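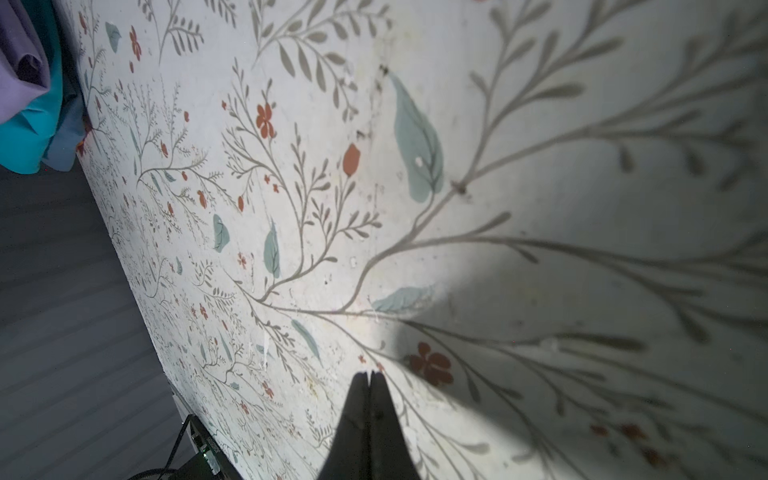

Patrício floral, off-white ground, on the wall in our back room.

PATRÍCIO wallpaper, by Rernero
Code 1727

Trailing stems and branches in a taupe grey on an off-white ground, slightly greyish, not a bright white. Narrow grey leaves a bit like willow, scattered soft blue-green ones, and small flowers and buds in rust red. The big blue-green leaves have the veins printed in. Pale paper overall, sits back from a distance, more going on once you're near it.

We get asked a lot if it is green or grey. Both. Greyer in a north room, the blue-green comes up more under a warm bulb. Order a sample before you order rolls, please. Screens are hopeless for this one.

Details
Paste-the-wall, non-woven backing
Width 51 cm
Straight match
Matt finish
Spongeable, NOT scrubbable (see below)
Sold by the full roll, no cut lengths except samples

The one on our wall has been up a good while and gets no special treatment. It has scuffs, some grime, a few tiny white chips where the print has gone, one of them inside a big blue-green leaf. Dark specks in one patch too, and a small dark brown mark on a stem that could be an insect, could be a stain. Worth knowing what a pale paper looks like after some use. If you want something that hides everything go for the darker colourway of Temau, further down.

Where to use it
Bedrooms, landings, sitting rooms, a dining room if nobody flings soup. Fine in a downstairs loo with a window. Wouldn't put it behind a cooker or next to a bath, and not behind a bin either. Narrow hallways ok but expect marks at shoulder height and where the bags go past. Pushchairs are murder.

One wall or the lot? Most people buy for one wall. Looks better on all four in our opinion, the stems carry round the corners and the room feels finished. Henrique disagrees and will tell you so at length if you ring.

Hanging
Walls clean, dry, sound, filled and sanded. New plaster needs a mist coat and proper drying time. Old dark paint should go under a coat of white first, the ground is light and a strong colour will grin through.

Check every roll has the same batch number before you open anything. If not, stop and ring us. We can't swap rolls once they're cut.

Paste the wall, not the paper, a bit wider than the drop you are hanging. Start from a plumb line, never from the corner, corners are never straight. Smooth from the middle out with a soft brush or plastic smoother. Don't overwork the joins. Paste on the face comes off with a damp sponge if you get to it straight away, dab dont rub.

Stand back after the third drop and look at it with the big leaves in line. A drift shows up there first.

Cleaning and small repairs
Dust with a dry soft brush. Light grime, a barely damp sponge and plain water, then leave alone to dry. No cream cleaners, no bleach, no magic sponges, they take the print off.

Small chips can be touched in. Watered-down artist's acrylic, very fine brush, let it dry and look again before adding more. The taupe is easy to mix. The blue-green is a pain, go lighter than you think. For anything bigger than a fingernail, patch it: keep your offcuts, tear (not cut) a piece round the shape of a leaf and paste it over. Torn edge shows less. Store offcuts rolled, somewhere dark, same batch number pencilled on the back.

Greasy mark, try a piece of white bread first. Old trick, works about half the time.

Availability
Blue-green and rust, as on our wall: in stock.
Grey only, no rust flowers: back in July.
Extra wide version: discontinued, a few odd rolls left, ask.

Samples are A4, posted second class. Larger samples with a full big leaf on them by request, these are charged and we take it off your first order. Tape the sample up, leave it a couple of days, look at it at breakfast and again with the lamps on.

Goes with
Temau, small leaf, same blue-green, comes in a darker ground too
Jitham stripe, taupe on off-white, good below a dado
Any chalky off-white on woodwork. Brilliant white looks harsh next to it

Returns
Unopened full rolls, same batch, within the usual time. Not samples, not opened rolls, not end of line. Faults: stop hanging after two drops and send us a picture, we cant credit a whole room once its up.

Quantities
Send wall heights and widths with doors and windows marked and Joaquim Ramalho will work out the rolls. Trade accounts and bigger jobs, Henrique Bettencourt. Phones are best before 3pm.

Contact | Delivery | Samples | Trade | © Rernero Wallcoverings, all rights reserved | Back to top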